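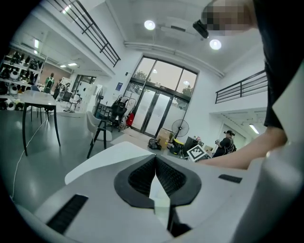 The Lernden Tall Entrance

Double glass doors with paned upper section, dark metal frame

We've been making entrances at Tinovstead for a good long while now, and the Lernden is still the one people stop and ask about when they come by the shop. It suits a lobby or hall with a high ceiling, the kind of room where an ordinary pair of doors can look a little lost in all that wall. The dark frame looks handsome against white paint, and if you have trees outside you'll get to enjoy them from clear across the room (we're biased, but we think it beats hanging a picture).

The lower panels come frosted as standard. Hubert Pawłowska, who drew up the original, wanted plenty of daylight at the floor without everybody's shins and shopping bags on display from the sidewalk, and frosting does that very nicely. It also hides fingerprints and the scuffs that come from people opening doors with a foot. If you'd like clear glass all the way down, just say so when you order. There's no extra charge, only a bit more wiping!

The upper section is divided into panes, each one held separately. Should one ever crack, you replace that pane and leave its neighbors alone. We keep glass for the standard layouts on the shelf in Gimico, and most replacements go out within 3 working days.

What's included
Two door leaves, hung and adjusted
Upper section, glazed and sealed
Frame in dark metal, satin finish
Threshold, brush seals and two sets of keys
Hinge wrench and touch-up paint

Door leaf thickness: 44 mm
Frame and glass, packed weight: 700 lb
Colors: charcoal, black, deep brown

A word about floors, as it comes up on nearly every call. A glossy floor in front of a big glass entrance will bounce a lot of light back up into the room. Plenty of our customers love that, and it makes a gray floor look far livelier than it does on a sample card. If you find it too bright in the late afternoon, a long mat just inside the doors takes the edge off, and it catches grit too.

Railings to match
Got a mezzanine or a landing nearby? Our horizontal-bar railing is finished in the same paint as the frame, so the two will sit together happily. Ask for the Ghorbani railing sheet.

Measuring and ordering
Please measure the opening in more than one place, old walls being what they are, and send us the smallest numbers. Beverley Tapsell looks after quotes and is very patient with sketches on the backs of envelopes. A deposit of $200 holds your spot in the workshop and comes off the final bill.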